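Blog > Work > Skills lab

This site uses cookies to remember your settings. By carrying on you accept this. Manage cookies

I said in May that I would write something about the suturing robot once we had lived with it for a while. We have now, so these are my notes on how the job has changed. I run the skills lab at a teaching centre in Brendivbridge. We train junior surgeons and theatre staff, and we also test thread and needles for suppliers, which pays for a good part of the teaching.

The testing side used to be all hand work. A new batch of thread would come in from Engström and two of us would sit down with practice tissue and put in stitches until we had enough to send off for pull tests. The last big order before the robot was for 750 stitches. It took two technicians most of a fortnight, and by the end of it my right thumb was numb in the mornings. I did not mention that to anyone at the time. I thought it was part of the work.

The system we have now is called Drirkunix. It came through Usero, who lease it to us and send an engineer when something goes wrong. It puts in simple interrupted stitches on marked pads. A person draws the line, fixes the pad down, loads the needle and thread, and watches. In theory the watching is light. In practice you can't go and do something else in another room, and I wish the sales material had been plainer about that.

The first few weeks were slow. We had fewer usable stitches per shift than we did by hand, and a lot of standing about. Most of the trouble was thread. A hand feels when a thread is starting to go and you ease off without thinking. The robot needs to be told, and it has to be told differently for each thickness. Embla Hedlund, who had done hand stitching here longer than I have, ended up spending whole afternoons with the engineer, showing him what she did with her wrist so that he could write it down as settings. She was not given a new job title for that until she asked.

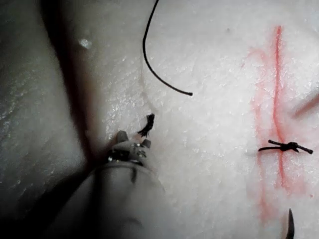
The settings are much better than they were, and some of them are hers nearly word for word. The one for tail length she wrote on the back of a delivery note and it went in as it stood.

We keep a log now, which we never did properly before. Since the lease started it shows 1267 stitches accepted and 57 rejected. I am told that is a good rate. I don't have a fair figure for our hand work to set beside it, as we used to cut out a bad stitch and do it again and never write it down. That bothers me slightly when people quote the robot's numbers in meetings. There is nothing on the other side of the comparison.

What it has done to the people is mixed. Nobody lost their post. One technician was leaving anyway and wasn't replaced, so we are one fewer, and I think it would be wrong to leave that out. The rest of us have better hands and worse eyes. A shift used to be stitching with a break every so often. Now it is looking at a close-up on a screen, and we have settled on swapping over every 20 minutes. Any longer and you start missing things.

The teaching has gained from it. I get two clear mornings that I used to spend on test pads, and I use them for the trainees who want extra practice before their assessments. Several of them asked whether they still need to learn to tie by hand. Yes, they do. The machine only knows flat pads and straight lines, or nearly straight ones, and a person on a table is neither.

Torunn Blomqvist, who manages our budget, wants to put the robot on a second shift in the evenings with one person minding it and two sets of pads ready. I have said I'd agree if that person is paid the evening rate and has somebody else in the building. We haven't settled it. The lease comes up for review before then – Usero would like us to take the larger version, with its own feed for thread – and I would sooner get the rota right first.

Other practical things, for anyone in a lab thinking about the same step. Ask who owns the settings your staff come up with. We didn't, and the contract says Usero does. Get a proper chair for whoever is at the screen. Order more practice pads than the supplier suggests, as you will go through a good many while tuning. And keep a hand kit laid out on the bench. We still use ours most weeks, mainly for the finest thread, which Embla does herself.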